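Home | Archives | Browse by thread | Subscribe | Help

This site uses cookies to remember your reading settings. Accept | Decline

Re: Salt toll and the town charter of Skurnedport
Posted in January by Genowefa Urbańczyk

Corinne Schumacher wrote:

> I still believe the toll of 1395 was paid by the foreign
> merchants only. The charter speaks of "guests" and I do not
> see why the townsmen would be included. Has anyone looked
> at the second copy?

Dear Corinne, dear all,

I have looked at the second copy, in the transcription which Wysocka made before the original was damaged. The word "guests" is there too, but four lines later the clerk writes that every person who brings salt through the river gate shall pay, "of the town or from outside." In the first copy this line is missing. I think the clerk skipped it, as the lines before and after it begin with the same word.

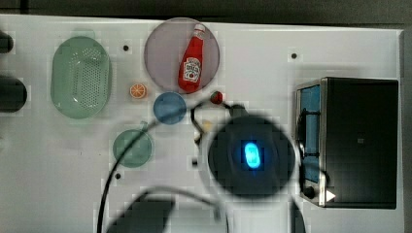
There is also the question of the amount. The council accounts give 500 barrels for one summer, and the income written beside them is too high if only the foreign ships paid. I compared it with the rate of the charter, and it fits well when the town's own boats are included. Of course the accounts are ten years younger than the charter, so the rule could be changed in the meantime.

I would be careful with the word "toll" in English. In the Latin text it is closer to a fee for using the scale, and this was later a reason for quarrels with the abbey.

If you wish, I can send you my copy of folio 4, both sides. The ink is weak on the back side, but the numbers can be read.

With kind regards,
Genowefa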